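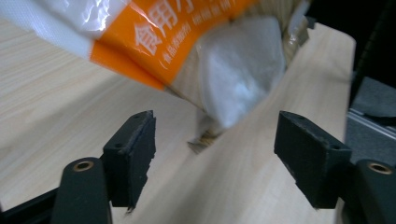

Poste 2, manipulation d'un sachet de sel alimentaire à la pince tenue en main.

Compte rendu de la réunion de suivi – incident de serrage sur le poste 2
Atelier Sillwood, 29 mars

Présents : Frans Vandenberghe (animation), Florian Bachmann (mécanique), Prasanna Mondal (données et essais), Santino Villalba (opérations)
Excusé : Renato Zúñiga (achats)

1. Approbation du compte rendu précédent

Approuvé avec une correction de Florian : le jeu de patins de rechange était commandé chez Nitico et non chez Danerix. Frans corrige la version partagée.

2. Rappel des faits

Pendant la série de sachets du projet Palma, la pince droite du poste 2 s'est refermée alors que l'opérateur avait relâché la commande. Il avait l'index de l'autre main entre les patins, pour remettre en place un sachet qui avait glissé. Pincement sans plaie, passage à l'infirmerie, reprise du travail le même jour. L'opérateur a bien fait de le déclarer tout de suite.

La série comptait 501 prises prévues. Elle a été arrêtée à la prise 192. Le poste est resté hors tension jusqu'au contrôle fait par Florian le lendemain matin.

Santino demande que la déclaration interne parle de « fermeture non commandée » et pas de « mauvaise manipulation ». Accord de tous.
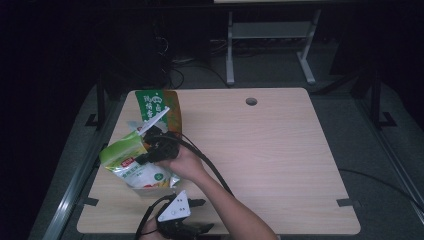

Sur les câbles, Prasanna a repris les enregistrements de la série. Le signal de position de la pince droite présente 8 coupures brèves avant l'incident, toutes pendant des mouvements où le poignet tourne vers l'intérieur. À chaque retour du signal, le contrôleur reprend la dernière consigne reçue. Si cette consigne était « fermer », la pince ferme. C'est l'explication retenue pour le moment.

Florian a trouvé un jeu dans le connecteur, côté pince. Le câble lui-même passe au testeur sans défaut. Il n'est pas certain que le connecteur suffise à tout expliquer et veut refaire l'essai avec un câble neuf avant de conclure.

Frans rappelle que le même comportement au retour du signal avait été noté en juillet, sur une autre pince, et classé sans suite. La fiche de l'époque sera jointe au dossier.

3. État des pinces

Florian a démonté les deux pinces du poste 2. Les axes et les bagues sont bons. Les patins sont usés, surtout sur le bord bas, et le film plastique glisse davantage. Les opérateurs compensent en reprenant le sachet avec les doigts, ce qui les amène dans la zone de serrage. L'usure n'a pas causé la fermeture, mais elle explique pourquoi il y avait une main à cet endroit.

La notice Danerix donne un remplacement des patins à 3 000 cycles. Aucun compteur n'est tenu au poste 2, donc impossible de dire où on en était. Santino propose de relever le nombre de cycles à chaque fin de série, dans le cahier du poste. Adopté.

Discussion sur les sachets souples. Prasanna voudrait les garder dans le programme, car ce sont les prises les plus utiles pour Palma. Santino préfère commencer par des objets rigides tant que les patins neufs ne sont pas montés. On suit Santino pour la reprise ; les sachets reviennent ensuite.

4. Mesures décidées

– Poste 2 : reprise interdite avant remplacement du connecteur et essai à vide signé par Florian.
– Contrôleur : en cas de perte de signal, la pince passe en état libre et attend une nouvelle commande. Modification par Prasanna, essai sur banc avant installation.
– Sachet qui glisse : l'opérateur pose la pince, coupe la commande, puis remet le sachet en place.
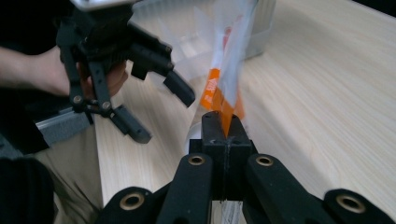
– Travail à deux pinces sur le même sachet : suspendu sur tous les postes jusqu'à la mise à jour du contrôleur.
– Patins : Renato relance Nitico pour la livraison. Frans l'appelle après la réunion.
– Autres postes : Florian contrôle les connecteurs, en commençant par ceux qui ont le même modèle de pince.

5. Données de la série interrompue

Faut-il conserver les prises enregistrées avant l'arrêt ? Prasanna est d'avis de les garder en signalant les passages où le signal manque. Frans aurait préféré tout écarter. Décision : les fichiers sont mis de côté, non livrés, et Prasanna présente un tri à la prochaine réunion.
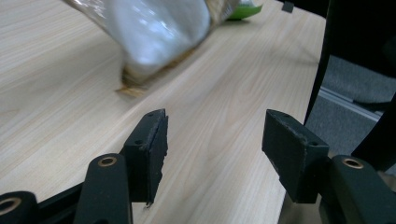 Santino Villalba
Responsable des opérations, rédacteur du compte rendu

Point ajouté après relecture, à la demande de Florian : l'essai à vide se fait pince ouverte, mâchoires dégagées, avec une seconde personne à l'arrêt d'urgence. Le mode opératoire actuel ne le précise pas. Je le complète et je l'affiche au poste 2 avant l'essai.

La date de la prochaine réunion sera fixée dès que Renato aura le délai de Nitico. Les remarques sur ce compte rendu sont à m'envoyer directement.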